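The soil in bed 5 at Grallulside tested at pH 8 in June, and Anju Pant wrote the number in the log twice because the first entry looked like a mistake.

The beds had been filled in spring with a bagged mix sold under the name Grellix. The label gave a range of 6.2 to 6.8. She had put in blueberries on the strength of that label, nine plants in one row, spaced four feet apart. By the time of the test the new leaves were yellow between the veins and the veins were still green. That pattern usually means the plant can't take up iron. The iron may well be in the soil, but above a certain pH the roots have no access to it.

She took samples from four depths at both ends of the bed, dried them on newspaper, crushed them, and mixed each with distilled water in a clean jar. The meter was calibrated against two buffer solutions before the first reading and again after the last. The drift was too small to matter. The reading at the surface was 8. At twelve inches it was 6.5.

So the mix was as labeled. Something was coming in from the top. 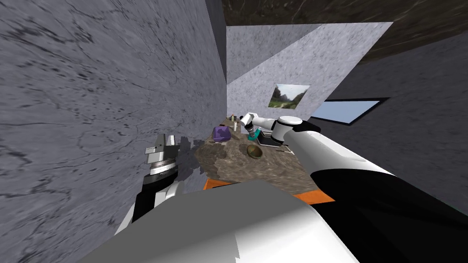 Fabbri wanted to know whether she had tested the water. The tap water, to be exact, and also whatever was coming out of the drip line, as those were two different things until somebody proved otherwise.

Anju had not. She wrote "water" at the bottom of the page and underlined it.

The garden had run on collected rain until the tank valve failed. After that the line had been moved to the well. The change was in the log, in a different pen, in the handwriting of whoever had the key that week. There was no note on the hardness of the well water. She filled one bottle at the wellhead and one at the last emitter in bed 5 and tested both at the bench in the shed.

Total alkalinity at the wellhead was 178 parts per million as calcium carbonate. At the emitter it was the same. For tomatoes this would have been a thing to keep an eye on. For blueberries it was lime, delivered twice a day on a timer.

She calculated the load. She multiplied flow rate by run time by days since the valve failed and compared the product with the buffering capacity of a peat mix at that depth. The result agreed with the readings to within half a pH unit at the surface. She did the arithmetic again with the bed's real dimensions, which were two inches shorter than the plan said, and the agreement got slightly better.
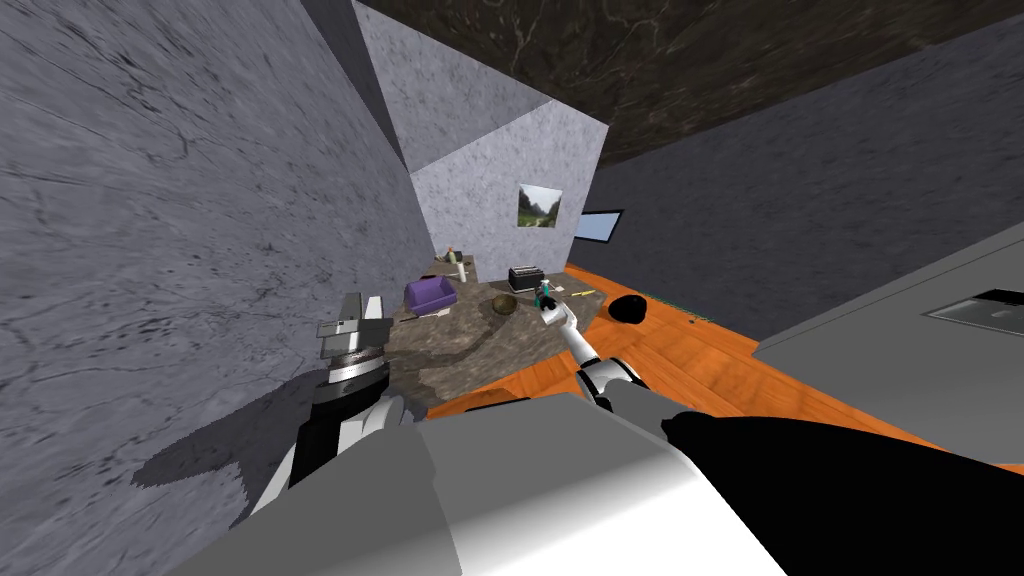
## Treatment

There were two ways to proceed. Elemental sulfur would bring the pH down over several months, provided the soil stayed warm and moist. Acidifying the irrigation water would stop more carbonate from building up but would require an injector, and the only injector at Grallulside was an old Skerar unit with a cracked housing.

Anju took the Skerar apart on the bench. The crack ran along the mounting flange and did not reach the chamber. The piston seal was stiff. She replaced it with one from the spare parts drawer, reassembled the unit, and ran it for an hour on plain water with a dry paper towel under each joint. The towels stayed dry.

She began at 7:40 the next morning. The sulfur went on first, scratched into the top two inches and kept clear of the stems, then three inches of pine bark. She cut the timer from two cycles to one. She set the injector to its lowest ratio, put a bucket under the last emitter, and sat on the edge of bed 4 with the meter.

The first reading was 7.1. She moved the dial one mark and waited for the line to clear. It read 6.4. One more mark gave 5.6, and she left it there. 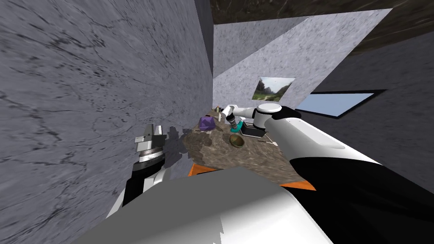
**Anju Pant**

I have been asked to add to this log in my own words, so the rest is mine.

Row 1 is recovering from the tips. Leaves that were already yellow have stayed yellow and I don't expect them to change. Growth since the treatment is green. Plant 9, at the far end, was pulled. Its roots were brown and had not left the shape of the pot, so I think it was lost before the water had anything to do with it.

The tank valve is still broken. I have priced the part and left the figure on the board by the door. Fabbri has read it and initialed it and has not said anything.

Surface pH this morning was 7.3. I took it three times. The next reading is due when the bark is topped up, and the key to the shed is back on its hook.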